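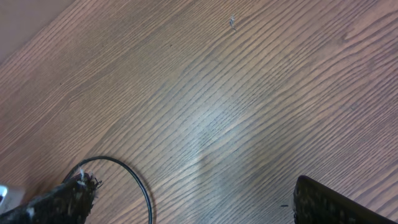 Table top, window side. Glare across the middle, bit of white lint near the top.

February 2, 2022

Cable sorting and table check, back bench. Writing this up mostly so Struan doesn't have to ask me again where the short leads went.

Started with the table because I wanted a clean surface before tipping the cable box out on it. Wiped it down with the damp cloth and then the dry one, along the grain. The finish on this one is smooth and throws back a lot of light, which makes it hard to judge from a standing position. I bent down and looked along it from the short end instead. Grain lines show up well that way, and so would a scratch. I found nothing I would call damage. There are still small specks of fluff turning up after wiping. I think they come off the gray dust sheet, which sheds every time it gets folded. Shalini wants to swap it for the Nivwood cover we have in the store. I have no objection, but it needs to be checked for size first.

Didn't use any polish. The bottle of Janden on the shelf says it is fine for sealed wood, but Pallavi tried it on the shelf end in May and it left a film that picked up every fingerprint. Plain water is enough for now. If somebody wants to try something stronger, please do it on the underside.

Then the cables. The box had got to the point where pulling one out brought the rest along. What I did, in order:

Tipped everything out and pulled off the obvious long ones first. Straightened those by hand from the middle toward the ends, which takes less time than starting at a plug. Put anything with a label or a bit of tape on it to one side. Coiled the thin black ones in loose loops, no tighter than a saucer. Old ties cut off and thrown away, as they had gone brittle.

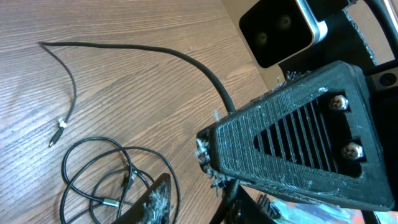 Long black lead laid out on the table, white tape or label near the plug. Loose coil with the small metal connectors at lower left.

The white marker on the long one is a nuisance. I don't know which of us put it there or what it was meant to tell us. We had a system once where white meant tested and yellow meant not tested, and before that Tarun had one where white meant spare. Leaving it as it is until I can ask him. In the meantime it goes on the "ask" hook and should not be used for anything that matters.

The coil with the metal connectors is a different problem. The loops cross over each other and I could not get a single lead free without feeding a connector back through, and I didn't want to drag those over the finish. Note for next time: lift it clear of the table and work it over the felt mat. Meenakshi suggested hanging the whole bundle from a hook and letting the weight do the work. Tried it on another tangle in the afternoon and it came apart in 6 minutes, so I will do the same here.

One more thing on coiling. Two of the leads from the bottom of the box have a permanent kink close to the plug, from being wound tight around something. I bent them gently the other way and they sprang straight back. Put them in the bag marked "kinked". They may be perfectly good electrically, I just haven't put the meter on them.

Storage. The Rathore tray has nine compartments and I have given the thin black leads the front row. Longer ones go on the hooks. I bought a pack of Clisport ties to replace the old ones, the reusable kind, and they are in the drawer under the bench. The pack of 2000 was the only size left, so we will not run out – please don't order more. Use one tie per coil, put it opposite the plug, and leave it loose enough to slide.

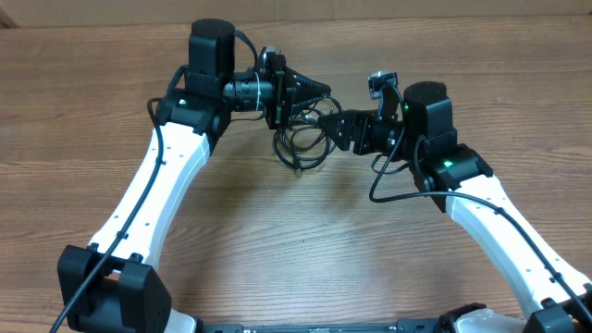

Both arms over the table, grain running left to right. Cable down the left arm goes through the clips on the white link.

Cable clips: I would like to use something similar along the back edge of the bench. At present the lamp lead and the charger lead both lie where they fall and get caught when a drawer is opened. Small clips at regular spacing would hold them without tape. Tape leaves glue on the wood, and we spent most of a morning getting it off the last time. Screws into the bench are fine, screws into the table are not.

Still to do:

Ask Tarun about the white tape.
Untangle the coil with the metal connectors, over the mat.
Meter on the kinked leads.
Measure the table for the Nivwood cover.
Clips for the back edge of the bench – Struan to say what size screw he has.

Cloths are rinsed and hung by the sink. The empty cable box is under the bench and can go out with the cardboard if it isn't claimed.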